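Chapter 7
Looking After the Hand-Held Gripper

Most of the trouble in this chapter comes from two pieces of foam.

By now you have built a gripper, calibrated it, and probably grown a little proud of it. Pride lasts until the first worn pad. The ridges go smooth at the tips, a spoon handle starts to turn in the grip, and someone spends an afternoon blaming the software. At the Jarneck workshop, Delyth Gwilliam kept a log of every fault reported over 1,000 recordings. Of the 225 entries, 178 were closed by wiping, tightening or replacing something that cost less than lunch.

This chapter covers the fingers, the markers and the lens, in that order. You will need a hex key, a lint-free cloth, spare pads and more patience than the job seems to deserve.

Before you start, learn these terms:

Pad: the ridged foam that touches the object.
Backing: the stiff part behind the pad.
Marker: the black-and-white square on each finger base, used to work out how far the fingers are open.

Check the gripper over a dressed table, with the sort of clutter it will meet at work. A bare bench flatters everything. Open the fingers fully, look at both markers through the camera, and close them slowly on something thin and awkward.
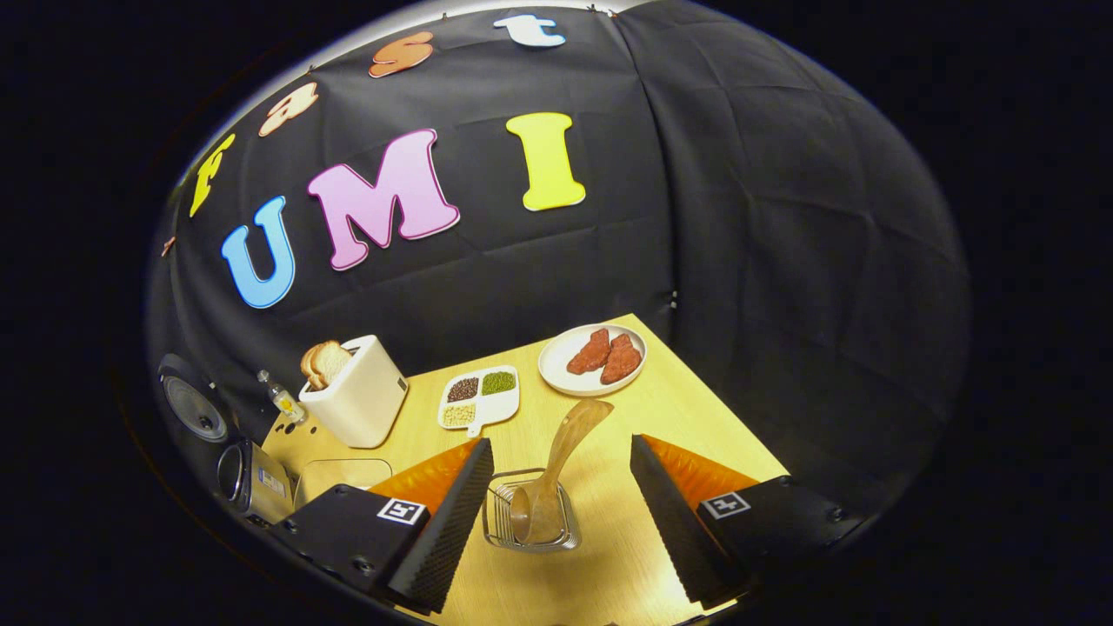 If one marker drops out of the tracking as the fingers close, clean it before you touch any settings. Fingerprints are the usual cause - glossy tape is the other one, and Section 7.3 has some unkind things to say about it. Then compare the pads. They should lean in at the same angle and meet along their full length. Replace them as a pair, even if one still looks fine.

7.1 Removing a worn pad

Open the fingers and support the backing with your thumb. Peel from the base toward the tip.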